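Talk notes: What did we pay for when we paid for examples?
Corina Wallner
November 2019, 35 minutes plus questions

Before I start
Check the clicker. Water on the left side. Ask the host if the back rows can read the small type, and if they can't, read the numbers out loud.

Opening (2 min)
Good afternoon. I run evaluation for the Garkach project, so my job is to stand at the end of the line and say whether the thing we trained does what we said it would do. I am not the person who collects the data. I am the person who gets handed the data and is told that it's good.

I'm going to spend this half hour on simulated examples of household tasks. I want to say early that I use them, I sign off on budgets for them, and I'll be signing another one in December. So please don't leave and tell people I said simulation is a waste. I have doubts about some of the claims that get made for it, and I'd like you to share a few of them by the end.

(Pause. Somebody from Skillel is usually in the room. Be fair to them.)

How the collection works (5 min)
For anyone new to Garkach: we have a simulated home, and we ask for episodes in it. An episode is one attempt at one written instruction. Put the tomato in the bowl. Bring the bread to the counter. Some are driven by a person with a controller and some by a script that already knows where everything is. Every episode is stored with what the cameras saw, what the joints did, and a pass or fail mark at the end.

The first batch was 400 episodes. Tekleab built the rooms and the objects, Skillel supplied the drivers, and we wrote the instructions. I wrote a lot of them myself, and I'll come back to that, as it's part of the problem.

Objects get placed by a sampler. It picks from the object list, drops things onto a surface, checks that nothing overlaps, and goes. You get a different table every time, and the word on the slide in the sales deck was "diverse."
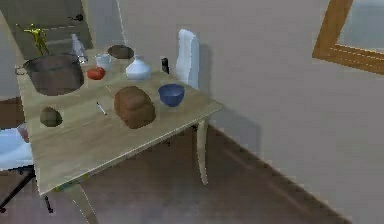
I'd like us to be careful with that word. When you shuffle the positions of a fixed list of objects, you have a lot of layouts. You still have one list. A learner that has met one loaf of bread in 400 places has met one loaf of bread. It may know a great deal about where bread can be and very little about what bread is.

We tested this in the dullest way possible. We held back a set of layouts the learner hadn't trained on, and it did well. Then we kept the layouts and swapped the loaf for another loaf with a different shape and crust. It did badly. Same spot, same light, same instruction. I have shown that result to people who then told me the second loaf was unfair.

(If someone laughs, let them. Then move on.)

On the instructions (4 min)
Now my part of the blame. I wrote the instructions in an afternoon with the object list open next to me. So every instruction uses the names from the list. The list says "tomato," so the instruction says "tomato." It never says "that red thing" or "whatever's next to the pot."

At home people talk the second way. My own family does not speak in catalog names. When we finally paid for spoken requests from people who hadn't seen the list, we collected 145 of them, and a good share named things in ways our system had no handle on. They used "the dish" for three different objects. They asked for things by what they wanted to do next.

You can fix some of this by rewriting the text afterward, and we did. It's cheap. But a rewrite made by me, at my desk, is still one more guess by me about how other people talk. I'd count it as maybe a tenth of a real request. I made that fraction up, and you should be suspicious of anyone who gives you a more exact one.

(Slide: the spoken requests, unedited. Read two out. Don't do voices.)

What the pass mark measures (6 min)
Every episode ends in pass or fail. In simulation the computer knows where everything is, so the mark is computed. No arguments between labelers, no coffee breaks. It sounds wonderful and I was as pleased as anyone.

Then I sat down and watched 200 of the passes from start to finish. It took me most of two weeks and I recommend it to every person in this room who buys data. I had episodes marked pass where the bowl got shoved across the table and the tomato went in on the way. I had one where the object was dropped, bounced, and settled inside the target zone. The rule said the object must be in the zone at the end. It was. Pass.

The learner does not know we would be embarrassed by these. It copies them. If shoving the bowl is a pass, then shoving the bowl is a lesson.

Second thing I noticed while watching: how much of an episode isn't the task. The drivers spend a lot of time getting from one place to another. They turn, they stop, they turn back. In a simulated home you can cross a room with nothing in your way, and a long stretch of the record has no object worth grabbing anywhere near.

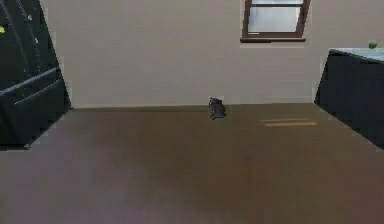
Do you keep those stretches or throw them out? I have changed my mind on this twice. The first time, we trimmed them. Training ran faster and the learner got worse at finding things, because it had almost never been asked to look around. The second time, we kept everything, and it learned to dawdle. It would stop in the middle of a floor for no reason I could find, and then I'd go back to the drivers' episodes and there they were, stopping in the middle of the floor. They were reading the next instruction.

So now we keep the walking and cut the waiting. I have no theory to offer you. It worked better on our tests and it may be wrong for yours.

(Check time. If past 18 minutes, skip the cost section and go to the part about views.)

Cost (3 min)
The pitch is that simulated examples are nearly free once the rooms exist. Our experience at Garkach is that the episodes were cheap and the checking was not. Watching, re-marking, rewriting the rules, rerunning. After my two weeks we threw away a chunk of the first batch and asked for 100 replacement episodes under a tighter rule. Skillel did them without complaint. The tighter rule then failed several perfectly good episodes for touching the rim of a bowl, and we had to loosen it again.

None of this was in the quote. I don't think anyone hid it. I think people price the part with a meter on it.

More views (5 min)
A suggestion I hear after every talk is to add cameras. Same episode, more angles, more data. The Drasholm people are keen on this, and in simulation an extra camera is a line in a settings file.

I have two worries. One is counting. If an episode seen from two angles goes into the report as two examples, then your total doubled and nothing new happened in the room. I've reviewed proposals where I had to ask three times what the big number on page one was counting. Ask it anyway. Ask how many times somebody tried to do something.

The other worry is what the extra angle gives away. A camera high above the table sees over the pot. A robot with its head at the height of the table doesn't. If you train on the high view, you have handed the learner a seat it won't have in a real kitchen.

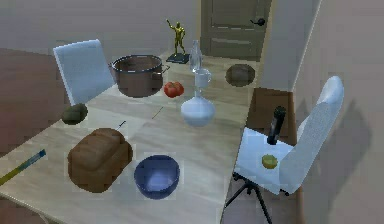 We ran it both ways. With the high view in the mix, the scores on our own simulated tests went up, and everybody was happy with me for a day. On the real bench, with one head camera, the gain was gone. I can't tell you it did harm. I can tell you that the slide with the good number on it was made first, and was passed around a lot more than the second one.

There are honest uses for the high view. It is very good for checking. When I want to know whether the bowl was shoved, I want to look down on the table, and I'm glad to have it. Keep it for the person doing the marking, and be stingy about giving it to the learner.

What I'd ask a supplier (4 min)
I said I'd be practical, so this is what I send to a supplier now before any money moves. Read these slowly, people write them down.

How many separate objects are in the list, and how many of those will I never have seen in training?
Who wrote the instructions, and were they looking at the object list when they did it?
What exactly has to be true for a pass? Send me the rule itself.
Can I have failures too? We get asked to pay for passes only, and a learner that has never seen a dropped tomato has no idea what to do with one.
Can I watch any episode I choose, start to finish, before I accept the batch?

I had one supplier tell me the last request was unusual. I believe them, and it worries me.

Where this leaves Garkach (2 min)
We're buying more. Fewer layouts this time and a longer object list, with several versions of each food. Spoken requests first, and the episodes built from them. I've also asked for a cluttered-floor set, though Tekleab and I are still arguing over what counts as clutter.

I expect the scores on our simulated tests to go down when this batch comes in. I've warned management in writing. If they go up, I'll be watching another couple hundred episodes before I say anything to anyone.

Questions
Likely ones:
"Isn't real data just as messy?" Yes, and the mess is different. We had gaps in ours too. Offer the bench results.
"Would you do the first batch again?" Yes, smaller, and I'd watch it as it came in.
"Can we have the pass rules?" The current version, yes. Take email addresses at the end, and get Skillel's okay before sending the old ones.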